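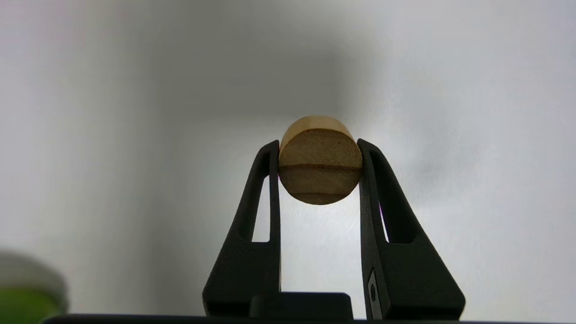

A wooden disc held between the two gripper fingers, seen from the wrist camera.

How to Run the Disc Demonstration for Visitors

These instructions are for staff who present the gripper station during open days at the Trondgate building. The demonstration lasts six minutes and requires 2 staff members, one at the controls and one speaking to visitors. They replace the sheet issued in March.

Before visitors arrive

Switch on the arm and let the startup check finish. Open the Flikov control screen and load program 615. Confirm that the wrist camera view appears on the visitor monitor. If the view is dark, check the camera cable before restarting the program.

Set the discs on the tray with their flat ends facing the arm. Discs with loose splinters should be removed from the tray and returned to the Marsden room. Wipe the inner faces of both fingers with a dry cloth.

Run the program once with no visitors present. The fingertips should meet the disc on its left and right sides, with the flat end toward the camera. A grip too close to the top or bottom edge may allow the disc to turn. In that case, open the fingers, lower the arm to the tray, and adjust the height setting by one step.

Presenting the demonstration

1. Ask visitors to stand behind the floor line. Groups larger than twelve should be divided.
2. Tell the group that the arm is about to move, then start the program.
3. When the disc has been lifted, press Hold. Direct attention to the monitor, where the disc and both fingers can be seen at close range.
4. Explain that the fingers press from opposite sides and that the closing force is set in advance. Visitors often ask whether the arm can feel the disc. The correct answer is that it measures how far the fingers have closed.
5. Press Release only after the arm has returned to the tray.

Visitors may handle the spare discs at the side table. They may not reach over the line while the arm has power.

If a disc is dropped

Press Stop and wait for the status light to turn amber. The operator, and no other person, may then retrieve the disc. Restart from the first step of the program.

After the session

Park the arm, switch off power, and record the number of cycles in the station log. Some 66 cycles are expected on a full open day. Report any wear on the fingertips to Gareth Tindall at extension 986. Requests for school visits should be sent to Rigoberto Barajas at the front office.

Last revised December 2018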